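Home | Guides | Councils | Elections | Contact

How to read a council consultation before you fill it in
Print this page | E-mail this to a friend

Councils like to say they have listened. Before you give up an evening to a consultation, it is worth finding out whether there is anything left to listen about. I have filled in a fair number for Purdale and I now do the following first.

1. Find the decision date. It is usually in the cabinet forward plan, under a dull title. If the vote falls in the same week the survey closes, draw your own conclusions. The Grornar bus review closed at 5pm and the report was already in the papers for the next morning.

2. Read the report, then the leaflet. The leaflet for the Meng library changes ran to 3 pages and talked of "a refreshed offer". The full report ran to 34 and had the closing hours in an appendix. Go to the appendices and work backwards.

3. Look for the missing option. Most surveys give you a choice between what the council wants and something nobody would pick. If "leave it as it is" has been left out, write it in the comments box and say that it was left out. 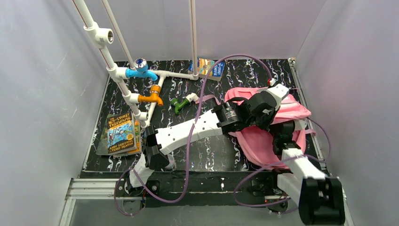
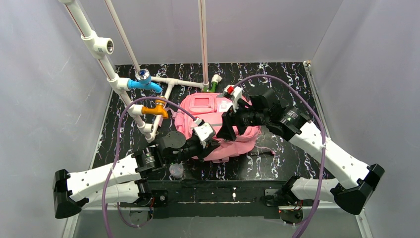
The pink backpack between the two robot arms, in both pictures.

4. Check who was asked. A claim that "most residents agree" means very little if 100 people replied and the form was only online. Ask for the number of replies, how they were gathered and how many came from the streets affected. They may send you to the Gunus survey portal – insist on the raw table, in writing.

5. Answer in your own words. Ready-made campaign replies tend to be lumped together and counted as one view. I think that is a poor way to treat people, but it happens. Keep yours under 200 words, name the street or service, and put your main point in the first line.

6. Save a copy. Take a copy of every page before you press send, as some forms show you nothing afterwards. Note the time too.

7. Go back when the report comes out. Search it for your point. If it has been "noted", ask your ward councillor what noting involved. Put the question by e-mail, and copy in the clerk for that meeting.

You may still lose. Purdale closed the day centre after a consultation that ran against it, and the minutes call the process "robust".

Contact us | Copyright Purdale Ward Watch | Back to top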